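Posted May 2018
By the Zisby shop desk

Zisby Striped Pumpkins and Everyday Tableware

We've had plenty of play food through the shop, and these little pumpkins are the ones we keep setting out on our own tables. They're squat, ribbed things with bright orange and white stripes running out from the middle, so they look cheerful from any side and even better from straight above. Kids grab them right away. Grown-ups do too, and then they end up on a windowsill until the end of November!

Order number 712 gets you 2 pumpkins in the same design. They're a good size for pretend cooking, market stalls and setting the table, and we love them next to the plain Unddale pieces, because the soft colors let all that orange do its thing. 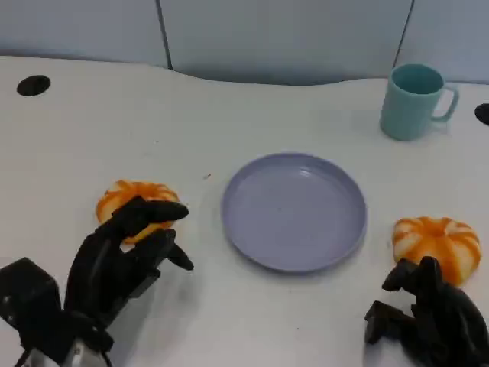

The Unddale plate and mug

The plate is round with a raised rim and a flat, shallow middle, in a pale gray-blue that leans a little toward lavender. Toast, apple slices, a pumpkin, whatever you like. The mug is a simple straight cylinder in muted teal with a C-shaped handle, and the inside is a darker teal. We carried the older Rosenthal Street range for years (some of you still ask about it) and the new shades are calmer and much easier to mix.

Both are sold singly, so you can build up a set as you go. Families tell us they start with 3 plates and come back for more once cousins visit.

Care

Wipe the pumpkins with a damp cloth and let them dry before they go back in the box. Please don't soak them. Plates and mugs can be washed by hand in warm soapy water.

Ordering

Everything on this page ships from our Berenau store, usually in around 2 days. You can also pick up at the counter, where the pumpkins are on the low shelf by the door. If you want a plate and mug held for you, give us the order number for the pumpkins and we'll pack it all together.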